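Chapter 7
Buying the Second Arm

By now you have one arm bolted to a table and you've taught it to pick something up and put it down again without knocking over your coffee. Good! This chapter is where we spend somebody's money. I want to walk you through a whole purchase, start to finish, the way I'd do it if you and I worked in the same shop, and I'm going to use a kit I have lived with for a while: the Trultine two-arm bench package, sold by a small outfit called Tuvmont. You don't need to own one. Any two-arm package will raise the same questions, and most of the sales sheets could have been written by the same person anyway.

In this chapter you will learn to

read a sales sheet for what it leaves out
work out the reach the two arms share
choose a trial task before the kit arrives
compare a rental plan with an outright purchase

Words to know: shared reach, payload, home position, handover, acceptance test.

7.1 What comes in the crate

Mine was signed for on 27 October 2022, and I know that because I wrote it on the lid in marker (do this, you'll be glad of it when the warranty question comes up). The package as I bought it has two arms, a gripper for each, two control boxes, the cables, and a printed manual of nearly 300 pages. I read 80 of them before I plugged anything in, and I'd tell you to do the same, but I know you won't, so at least read the part on stopping the arms.

What I paid extra for: the table, the lighting, a longer set of cables, and the setup visit. Tuvmont quoted me $900 for that visit. I grumbled and paid it. Would I pay it again? For a first kit, yes. For a second one I'd do the setup myself over a weekend and spend the money on spare fingers for the grippers, which wear faster than anything else on the bench.

7.2 Reach is shared, or it's wasted

The sheet gives you the reach of one arm. It gives you that number twice, really, and lets you add them up in your head, and that's a trap! Two arms side by side don't do twice the work. There's a patch of table only the left can get to, a patch only the right can get to, and a middle patch where both can work. The middle patch is what you're paying for. If a job needs one hand to hold and the other to do something, it has to happen there.

So before you order, get some butcher paper and draw it full size. Mark the two bases, swing a string around each one, and color in the overlap. When I did this for the shop at Hollis, the overlap at the spacing they wanted was smaller than their parts tray. They moved the bases closer and lost some width at the ends, and they haven't missed it.

Watch your cables while you're at it. A cable that sits nicely at the home position can end up across an arm once everything is moving, and the string won't warn you about that.

7.3 Pick your task first

Salespeople love a demo they've already rehearsed. Stosow, who sell a competing package, showed me theirs stacking blocks, and it was lovely, and it told me nothing, for blocks are about the kindest thing you can hand a gripper. Flat sides, no handle, no top or bottom worth arguing over.

My own trial task is cups and a wooden mug tree. I picked it up in September when I was testing something else and I've stuck with it. A cup can be upright or on its side, and you have to care which. It has a hollow, so the fingers can go inside or outside. The tree has skinny pegs that need to be hit at the right angle, and a stand lying over on the table is a different problem from one standing up. You can buy the lot at a kitchen store, and if the arm breaks a cup you're only out a cup.

Write your task down before the crate comes, with the starting positions and what counts as a pass. Then hold the kit to it.

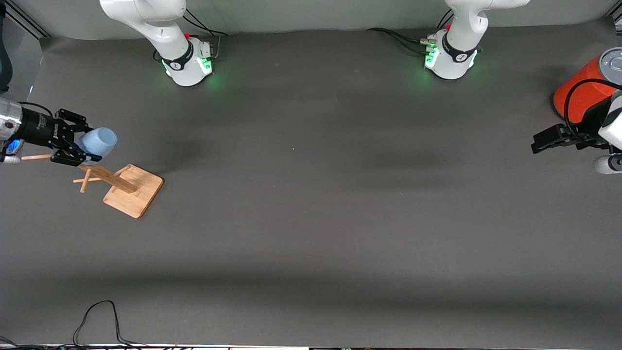

Once it's written down, run it the same way every time, and keep the failed runs in your notes along with the good ones. We'll turn those notes into a proper acceptance test in Section 7.4, and you'll want a pencil for that one.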